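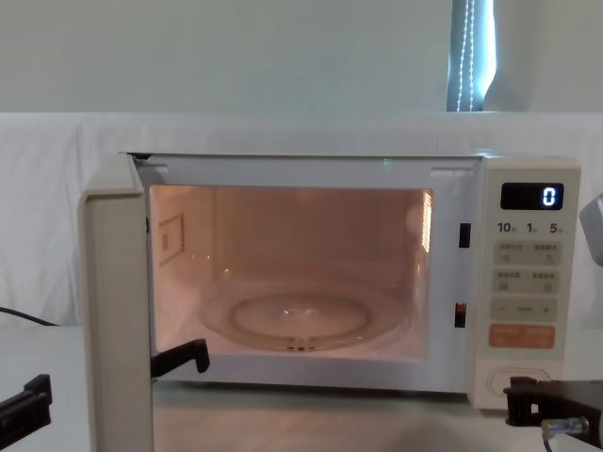
Standby load in shared kitchens: results from the Rustdale building
26 Mar 2021

The January issue carried a short note on the night-time electricity use of the Rustdale office, which had stayed high through a period when the building was mostly shut. Metering of the two shared kitchens has now finished and the figures can be given in full.

Plug-in meters were fitted to every socket in both kitchens and left in place for 144 hours, starting on a Monday morning. Readings were logged by the Protura system already used for the lighting circuits, so no new software was needed. Fridges were metered separately and are left out of what follows, as they cannot be switched off.

Standby load means the power an appliance draws while plugged in but not doing its main job. In a kitchen it mostly feeds clocks, displays, touch controls and small heating elements. The draw of any one appliance is low. It is also constant, and in a building with few people in it the hours on standby far outnumber the hours in use.

A microwave is the usual case. It runs at high power for a few minutes at a time and spends the rest of the day keeping a clock lit. Where a kitchen is lightly used, the clock can account for a fair share of the yearly total. 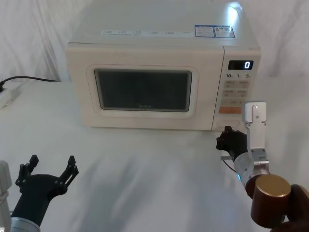 Energy labels are of limited help on this point. They are drawn up from test cycles that assume a certain pattern of use, and a shared kitchen seldom matches it. Standby figures, where given at all, tend to be in the technical pages at the back of the manual. Anyone buying for a shared kitchen should look there before ordering.

The largest single draw at Rustdale was the wall-mounted water boiler in the ground floor kitchen, which holds its tank at temperature day and night. It has a seven-day timer that had never been set. The second was the coffee machine upstairs, a Nolte unit with a cup warmer that stays on unless turned off by hand. Between them, these 2 items used more than everything else on the meters put together.

The following changes took effect this week:

The boiler timer is set to come on at 6 in the morning and go off at 5 in the afternoon. It stays off at weekends. Staff working outside those hours should use the kettle.

The cup warmer on the coffee machine is off. Please leave it off.

Toasters and kettles are to be switched off at the wall at the end of the day. Microwaves may be left on, but need not be.

The dishwashers are unchanged. Their leak sensors need power at all times and the plugs have been marked to show this.

The meters move to the Amlow site next, where the kitchen is smaller but the vending machines are on the same circuit. Results will appear in a later issue. Faults with the boiler timer should be reported through the building desk, with the time shown on the display.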